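Otra prórroga para el alto el fuego
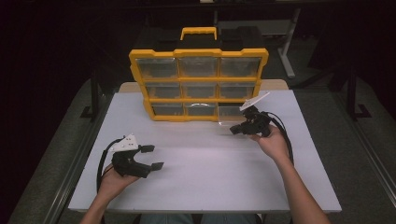

Una lectora me escribió el martes que las prórrogas sólo sirven para que los dos bandos se rearmen con calma, y que los mediadores lo saben y cobran igual. Lo decía por mi entrada anterior, en la que yo defendía que los enviados siguieran en Sildale hasta tener algo firmado.

No estoy de acuerdo, aunque entiendo de dónde sale la queja. El alto el fuego entre Grurkuter y la provincia del norte se ha prorrogado ya 2 veces, siempre de noche y siempre con un comunicado que dice casi lo mismo que el anterior. La última prórroga es de 21 días. En ese plazo hay que cerrar el asunto del paso fronterizo, el de los presos y el del agua. No se va a cerrar ninguno. Con suerte se avanzará en el de los presos, que es el único en el que las dos delegaciones han enseñado una lista.

Lo del agua es otra cosa. El gobierno de Grurkuter quiere que el embalse quede fuera de la mesa y se hable de él más adelante, en una comisión técnica. La provincia responde que sin el embalse no hay nada que hablar. Los mediadores propusieron un reparto provisional y lo retiraron a las pocas horas, cuando el portavoz del gobierno dijo por la radio que aquello era una cesión de territorio. No lo era, según el texto que se filtró. Hablaba de turnos de riego y de quién paga la reparación de las compuertas.

En cuanto al rearme, es posible que lo haya. Yo no tengo manera de saberlo y la lectora tampoco. Lo que sí se sabe es que desde la primera tregua han vuelto a sus casas 80 familias del valle, que la escuela abre por las mañanas y que el mercado funciona 3 días por semana. Me parece poco, pero antes no había ni eso -- y quien pida romper las conversaciones debería decir qué pasa con esa gente al día siguiente.

También me preguntaba por qué no se pone una fecha límite de verdad, con sanciones. Se intentó en junio. La delegación del norte se levantó de la mesa y tardó semanas en volver, y el gobierno aprovechó para cerrar la carretera. Las sanciones, además, las tendrían que votar países que compran mineral a los dos lados -- no veo yo esa votación.

La próxima sesión es a las diez de la mañana, otra vez en Sildale, con el paso fronterizo como primer punto. Si publican el acta la comentaré en la siguiente entrada. Los comentarios de esta quedan abiertos.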